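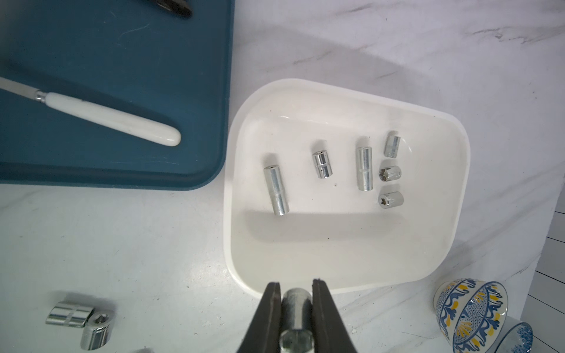 Sawsan Farah wrote to us in May that she'd bought her last three torque wrenches on price alone and wished she had rung us first. We get a lot of letters like that.

Jekine is a tool shop in Clerkville. We stock 1,074 lines of hand tools, mostly sockets, spanners and bits, and sell to garages and home mechanics. Two of us run the counter. Orders placed before 3 pm leave the same day, and unused items can come back within 90 days.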